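Notebook, 2/18/26
Wrist tracking, cable episodes. Branch: davine-fusion

Picked up where I left off, with the left wrist teleporting. The replay tool shows it clearly enough: hand goes toward the box, hand touches cable, hand is suddenly under the bench, hand comes back and pretends it never left. Gudrun calls this the commute.

Running on the cable takes today, all head view plus wrist tags.

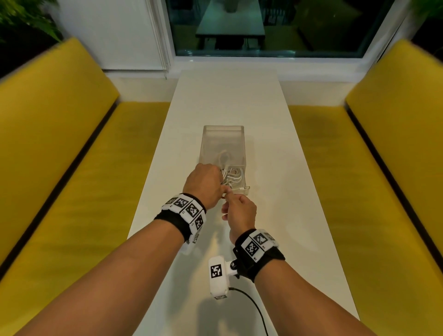
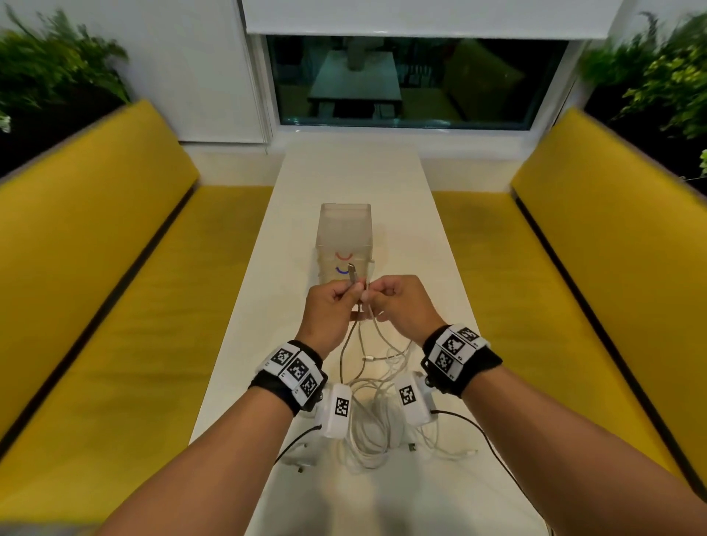 Cables and a frosted box, wrist bands on.

First suspect was the tag detector, as always, and as always it was only partly guilty. Episode 2709 has the jump in its purest form so I stepped through that one. Detector is fine on every frame where it can see two or more tags on a band. When it drops to a single tag seen at a steep angle, the pose solver gets two answers that fit nearly as well (the old planar flip) and picks whichever has the smaller reprojection error by some heroic fourth decimal place. The filter then believes it with its whole heart.

I had written a comment in that function last July: "TODO ambiguity check, probably never matters." Leaving it in as a monument.

What I changed:

Solver now returns both candidates with their errors. If the ratio is under 4 we call it ambiguous and hand both to the filter. The filter scores each against the predicted orientation and takes the closer one. If neither is close, it takes neither and coasts. Coasting covariance grows as before.

Reran 2709. No commute. Left wrist stays attached to the left arm for the entire episode, a standard I would like us to hold generally.

Then 3414, which promptly got worse. Spent far too long on this. The filter had started the episode in the flipped pose, so with the new rule it defended the flipped pose against all evidence until two tags came into view, then snapped over. The old code would have blundered into the right answer sooner. Fix: refuse to initialize from an ambiguous single-tag frame. Wait for a second tag or a clear ratio. We lose a little at the start of some episodes, and the trimmer throws most of that away anyway.

Second problem, unrelated, found while looking for the first. Timestamps from the wrist modules and the head camera are aligned once at the start of a recording by Grevska and then trusted forever. They drift. On short episodes you can't tell. On 3878 (long one, someone had a lot of patience for a knot) the wrist track trails the image by the end, and the overlay looks like the hand has a slightly slower friend following it. I have a patch that re-estimates the offset over a sliding window by matching angular velocity from the module against rotation from the tags. Works when the wrist is turning. When the wrist holds still the offset estimate wanders off to wherever it likes, so I gate it on rotation speed and hold the last good value. Untangling is good for this, lots of small twists. Pouring episodes will be less generous.

Segmentation. The cable mask model (McIntyre checkpoint, the newer one) is having a bad time with white cable on a white table. It finds the parts that cast a shadow. Inside the box it finds either everything or nothing depending on the threshold, and it labels the frosted plastic itself as cable with real conviction. Tried bumping local contrast before inference. Helped on the table, made the box worse. Gudrun suggests we stop asking for a mask inside containers at all and mark the region unknown, letting the planner treat unknown as "look again after pulling." I resisted this for a good ten minutes on principle and then couldn't say what the principle was.

She also wants the black sensor leads excluded explicitly. At the moment the model sometimes counts them as part of the task, meaning the policy could in theory learn to tidy up its own instrumentation. Added a class for them. Needs labels. I have been informed who is doing the labels.

Clirnlow (the viewer) crashes if you scrub backward past an episode boundary. Known. Don't scrub backward past an episode boundary.

Open:

- threshold of 4 is a guess that happened to work, sweep it overnight
- drift patch needs a test where the wrist is still for most of the take
- does the init delay break the grasp-onset labels? check with Gudrun before merging
- covariance growth while coasting was tuned for the old solver, looks too timid now
- box region as unknown: planner side has no such value, currently it would read as free space, so do NOT turn this on yet

Sweep is running on the workstation by the door. Please don't reboot it for updates, even if it asks nicely.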